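Ausschreibung: Teilnehmende Anglerinnen und Angler für das Erhebungsprogramm »Schonendes Zurücksetzen« am Luseck

Der Gewässerverband Luseck sucht für die kommende Saison erfahrene Anglerinnen und Angler, die sich an einer Erhebung zum Umgang mit untermaßigen und geschonten Fischen beteiligen. Das Programm beginnt im Juni und läuft über sechs Monate. Insgesamt stehen 36 Plätze zur Verfügung, die auf die Uferabschnitte Brudby und Dizon sowie auf die Bootsstrecke am Nordufer verteilt werden.

Hintergrund

Am Luseck werden jedes Jahr zahlreiche Hechte, Zander und Barsche gefangen, die das Mindestmaß nicht erreichen oder innerhalb der Schonzeit an den Haken gehen. Diese Fische sind nach den geltenden Bestimmungen unverzüglich und mit der gebotenen Sorgfalt zurückzusetzen. Über ihren weiteren Verbleib liegen für unser Gewässer bislang nur Einzelbeobachtungen vor. Insbesondere ist nicht ausreichend bekannt, welchen Einfluss Hakenform, Drillzeit, Wassertemperatur und die Dauer der Luftexposition auf den Zustand der Fische beim Zurücksetzen haben.

Der Verband hat deshalb beschlossen, die Fangdaten einer festen Gruppe von Teilnehmenden über eine gesamte Saison nach einheitlichem Protokoll zu erfassen. Die Ergebnisse sollen in die Überarbeitung der Gewässerordnung einfließen, namentlich in die Vorgaben zu Hakenarten, Keschermaterial und zur Befischung tiefer Bereiche im Hochsommer. Das Programm dient nicht dem Fang möglichst vieler oder möglichst großer Fische. Wertungen, Ranglisten und Prämien auf einzelne Fänge sind ausgeschlossen.

Aufgaben der Teilnehmenden

Die Teilnehmenden verpflichten sich zu mindestens vier Angeltagen je Monat am zugewiesenen Abschnitt. Die Tage können innerhalb des Monats frei gewählt werden und sind vorab im Meldebogen einzutragen. Ein Angeltag umfasst eine Ansitz- oder Fahrzeit von wenigstens drei Stunden. Ausfälle wegen Sturmwarnung oder Gewitter werden anerkannt, sofern sie am selben Tag gemeldet werden.

Zu jedem Fang ist ein Datenblatt auszufüllen. Erfasst werden Fischart, Totallänge, Köder, Hakengröße und Hakenform, Sitz des Hakens, Drillzeit, Zeit außerhalb des Wassers sowie das Verhalten beim Zurücksetzen. Auch Angeltage ohne Fang sind zu dokumentieren; leere Datenblätter werden ausdrücklich benötigt. Entnommene Fische werden im Rahmen der bestehenden Fangbeschränkungen gesondert vermerkt.

An den Abschnitten Brudby und Dizon erfolgt die Abgabe der Datenblätter jeweils zum Monatsende in der Station Plondo. Dort befinden sich auch der Arbeitsraum, die Küche und die Ausgabe des Messmaterials. Die Station steht den Teilnehmenden während der Öffnungszeiten zur Verfügung und ist von allen Nutzenden sauber zu hinterlassen. Schnurreste, Haken und Köderreste gehören in die dafür vorgesehenen Behälter am Bootshaus und dürfen nicht über den Hausmüll der Station entsorgt werden.

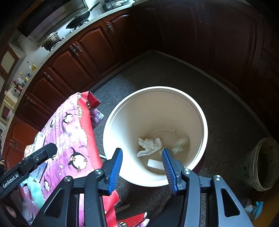 Abfallbehälter in der Küche

Voraussetzungen

Bewerben können sich volljährige Personen, die einen gültigen Fischereischein besitzen und seit wenigstens drei Jahren regelmäßig auf Raubfisch angeln. Eine Mitgliedschaft im Gewässerverband ist nicht erforderlich. Teilnehmende ohne Mitgliedschaft erhalten für die Dauer des Programms eine auf den zugewiesenen Abschnitt beschränkte Erlaubnis.

Erwartet werden ferner:

Sicherer Umgang mit Kescher, Lösezange und Hakenschneider

Kenntnis der Mindestmaße und Schonzeiten am Luseck

Bereitschaft, ausschließlich mit gummierten oder knotenlosen Kescherne­tzen zu angeln

Sorgfältige und leserliche Führung der Datenblätter

Für die Bootsstrecke zusätzlich der Nachweis, dass die Bewerberin oder der Bewerber ein Ruderboot auch bei Seegang sicher führen kann

Erfahrung mit wissenschaftlichen Erhebungen ist erwünscht, jedoch keine Bedingung. Personen, gegen die in den vergangenen Jahren wegen eines Verstoßes gegen fischereirechtliche Vorschriften ein Verfahren geführt wurde, werden gebeten, dies in der Bewerbung anzugeben. Über die Zulassung wird im Einzelfall entschieden.

Leistungen des Verbandes

Die Teilnahme ist ehrenamtlich. Der Verband stellt Messbrett, Thermometer, Stoppuhr und wasserfeste Datenblätter leihweise zur Verfügung. Die Kosten der Gewässererlaubnis werden für die Laufzeit des Programms übernommen. Für die Anfahrt zu den Schulungen wird auf Antrag eine Entschädigung nach den Sätzen der Verbandsordnung gezahlt; Fahrten zu den Angeltagen sind davon ausgenommen.

Auf der Bootsstrecke stehen sechs Ruderboote bereit. Sie werden nach der Reihenfolge der Anmeldung vergeben und sind spätestens bei Einbruch der Dunkelheit zurückzugeben. Rettungswesten sind an Bord durchgehend zu tragen. Eigene Boote können nach Rücksprache eingesetzt werden, sofern sie ohne Verbrennungsmotor betrieben werden. Zwischen der Nutzung an verschiedenen Gewässern müssen sie vollständig gereinigt und getrocknet sein.

Schulung

Vor dem ersten Angeltag ist die Teilnahme an einer eintägigen Einweisung verpflichtend. Behandelt werden das Messen im Wasser, das Lösen tief sitzender Haken, das Kappen des Vorfachs sowie die Beurteilung des Fischzustandes anhand einfacher Reflexproben. Der praktische Teil findet am Steg in Dizon statt. Wetterfeste Kleidung und eigenes Lösewerkzeug sind mitzubringen. Wer an der Einweisung nicht teilnehmen kann, rückt auf die Warteliste und wird bei einem späteren Termin berücksichtigt, soweit Plätze frei geworden sind.

Fotografien und Veröffentlichungen

Das Fotografieren gefangener Fische ist im Rahmen des Programms nur zulässig, soweit es der Dokumentation einer Verletzung dient und der Fisch dabei im Wasser oder im Kescher verbleibt. Aufnahmen von Fischen, die an Land gehalten werden, sind unzulässig – auch dann, wenn sie nur privat verwendet werden sollen. Fangorte und Zwischenergebnisse dürfen bis zum Abschluss der Auswertung nicht in Foren oder sozialen Netzwerken veröffentlicht werden.

Datenschutz

Personenbezogene Angaben werden ausschließlich zur Durchführung des Programms verarbeitet. Die Datenblätter werden mit einer Kennnummer geführt und ohne Namensbezug ausgewertet. Eine Weitergabe an Dritte erfolgt nicht. Teilnehmende können ihre Mitwirkung jederzeit in Textform beenden; bereits abgegebene Datenblätter verbleiben in der Auswertung, sofern ihrer Verwendung nicht widersprochen wird.

Bewerbung und Auswahl

Die Bewerbung ist schriftlich an die Geschäftsstelle des Gewässerverbandes Luseck, Station Plondo, zu richten. Beizufügen sind eine Kopie des Fischereischeins, eine kurze Darstellung der bisherigen Angelpraxis sowie die Angabe des bevorzugten Abschnitts. Ein Anspruch auf Zuteilung dieses Abschnitts besteht nicht.

Gehen mehr Bewerbungen ein, als Plätze vorhanden sind, achtet der Verband auf eine ausgewogene Verteilung der Angelmethoden – Ansitz, Spinnfischen und Schleppen vom Ruderboot sollen gleichermaßen vertreten sein. Bewerbungen von Frauen und von jüngeren Anglerinnen und Anglern werden begrüßt. Unvollständige Unterlagen können nicht berücksichtigt werden. Eingereichte Kopien werden nach Abschluss des Verfahrens vernichtet, eine Rücksendung erfolgt nicht.

Die Zu- und Absagen werden schriftlich versandt. Rückfragen zum Ablauf beantwortet die Geschäftsstelle während der üblichen Sprechzeiten.

Gewässerverband Luseck
Geschäftsstelle Plondo
Stand: 2021-04-03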